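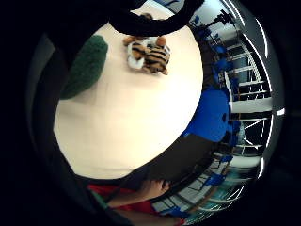
The plush tiger on the round table, as the camera on the hand gripper sees it.

Workshop tips: keeping a hand gripper in good order

By Wilma Meijer

We have on our bench one hand gripper of the Staner type, with a wide camera on top, and it is used almost every working day to record how soft things are picked up from a table. The recordings go later to the robot arm. I look after the gripper and the table, and Gerrit Peeters looks after the arm, so on this page I write only about the gripper. Most tips are very simple. I collected them because new people asked me the same questions each August.

If you have another make, the screws will be different, but dust and tired springs are the same everywhere.

Before you start

Put a light cloth on the bench. The small screws of the finger pads are black and they like to jump on the floor, and on a light cloth you find them back in a moment. Have ready:

A soft brush, the kind for make-up or for camera lenses
Two microfibre cloths, one for the lens and one for everything else
A screwdriver with a small cross head
A spanner of 7 mm
A sheet of 600 sandpaper
Masking tape and a soft pencil
A small saucer for the screws

Mark the lens cloth with a stitch of coloured thread in the corner. We had one time that the lens cloth was used for the grease of the slide, and after this we had a fog on all recordings of that afternoon. It took Willy Vandenberghe a long time to believe that his lamp was not guilty.

Take the battery out before you open anything. On our gripper the light stays on for a few seconds after. Wait until it is off.

Cleaning the lens

The wide lens comes out further than a normal one, like the eye of a fish. It touches the table first if you put the gripper down in the wrong way. So the first rule is to lay it on its side, on the cloth, and never on its nose.

Clean in this order. First blow with a rubber blower, not with your mouth. Then brush from the middle to the outside. Only then use the cloth, dry, with small circles and almost no pressure. If there is still a fingerprint, breathe on the cloth and not on the glass, and go again. Window spray is too strong for the coating, please leave it in the cupboard.

A wide lens sees nearly everything. In our view the round table takes most of the place, and the blue chairs and the white shelving behind it are bent along the right side. Your own fingers can come in at the bottom also. When you check if the lens is clean, look therefore at a large plain surface, because on shelving and chairs a small spot is difficult to notice. Our pale tabletop is very good for this. Move the gripper slowly above it and look at the screen. A mark which stays in the same place of the picture is on the lens, and a mark which moves together with the table is on the table.

The black border around the round picture is normal. Every new colleague wants to clean it away.

The finger pads

The pads are the soft pieces which touch the object. With plush toys and felt they collect fibres very quickly, and a pad with fibres becomes slippery. You don't see this well, you feel it. Press your thumb on the pad and pull it to the side. A good pad holds your skin a little. A bad pad lets go.

For daily cleaning, press a strip of masking tape on the pad and pull it off. Repeat until the tape stays clean. This is much better than rubbing, which pushes the fibres deeper in the small grooves.

For weekly cleaning, take the pads off and wash them in lukewarm water with one drop of dish soap. Rinse well. Dry them flat on a towel, and do not put them on the heating, they will curl. Ours are ready to go back after 20 minutes on the towel when the window is open, in winter longer. Touch the back side to be sure, water likes to hide there.

When a pad has become shiny from use, you can give it a second life. Lay the 600 paper on the bench and pull the pad over it three times, always in the same direction. Then tape again to remove the powder. Do both pads the same way, otherwise the object turns in the grip. After the second time with the paper I put new pads, it doesn't make sense to go on until they are thin.

Write with pencil L and R on the back. They look the same but they have worn differently, and if you change them over the grip is a little crooked for the first days.

The slide and the opening

Our gripper opens until 106 mm. I measure this on Friday, before I put it in its box, with a ruler against the two pads and the trigger completely free. If it opens less, there is nearly always dirt at the end of the slide. Open, brush, close, and measure once more. Only when this does not help you look at the stop screw, the one which needs the 7 mm spanner. Turn it a quarter and measure again. Don't force it, the thread is in plastic.

For the slide use dry lubricant, the white one in a stick. Oil and grease catch the fibres and make a kind of felt, very hard, and this must be scratched out with a toothpick. I have done it and I don't wish to do it again. A thin line of the stick on each rail is enough. Open and close ten times and wipe away what comes out at the ends.

Listen also. A healthy slide makes a soft and even sound. If there is a click at the same place each time, take a lamp and look there for a crumb or a piece of thread.

The trigger spring

A tired spring makes a tired hand. If the trigger does not come back by itself when you hold the gripper with the nose up, the spring should be changed. They come in pairs from Suline. Keep the second one in a small bag and stick the bag inside the lid of the box, not in the drawer with all other springs, where it will look like all the others.

To change it, make first a picture with your telephone of the old one in its place. The hook has a direction. Nathalie Michiels put it in the wrong way round twice, and she is the most exact person of our workshop, so the mistake is in the drawing and not in her.

The strap and the cable

Close the strap so that you can still put one finger under it. Too loose and the gripper hangs from the trigger, too tight and you will put it down too often. Tuck the free end of the strap back. A loose end can swing before the lens, and then you have a black band over the top of the picture exactly where you want to see the far side of the table.

The same for sleeves. If your pullover is wide, roll it up or put an elastic band at the wrist.

The cable goes along the handle and is fixed with textile tape in two places. Leave a small loop at the plug. Without this loop each turn of the wrist pulls on the plug, and the plug is the most expensive part to repair. Never wind the cable around the handle for storage. Lay it in a wide circle.

The table

People forget that the table belongs to the set-up too. A pale surface, matt and plain, works best for us, and a striped toy like our tiger stands out very well on it. Wipe with a damp cloth and dry at once with a second one, or you get dried drops which shine. No polish. Polish gives reflections, and it makes light toys slide away from the pads when you try to close on them.

Brush the plush toys before use with a clothes brush, outside if it is possible. A brushed toy gives half of the work for the pads. Felt things are worse than plush in my experience, and I tape them also, very softly.

Push the chairs back before a round of recordings, and leave enough place to walk around with the gripper. Teun Verschueren puts small pieces of masking tape on the floor for the chairs, so that the room looks the same each time. I found it exaggerated at first. Now I renew the tape when it comes loose.

When something is wrong

The object slips out slowly: clean the pads with tape, then check that L and R are not changed over.

The object turns in the grip: one pad is more worn than the other one, or one is not pushed completely in its holder.

The picture is foggy everywhere: grease on the lens, or the gripper came from a cold car into a warm room. Wait a little before you wipe.

The picture is foggy on one side: look for a fingerprint, usually on the side of your thumb.

The trigger shakes: too much lubricant, or the slide is dirty in the middle.

The picture goes away when you turn your wrist: make the loop at the plug bigger. If it still goes away, stop using the cable and write it on the card.

The card

In the lid of the box there is a card where everyone writes what was done, with the name. New pads, new spring, stop screw turned and how much. Please write also the small things. When Gerrit has a question about why the arm closes too early on a soft object, he comes first to look at this card, and several times the answer was there in one line.

The spare pads are on the second shelf in the tin marked Song. It was a tea tin, the name has no meaning. When you take the last pair, put the empty bag on my desk and I will order.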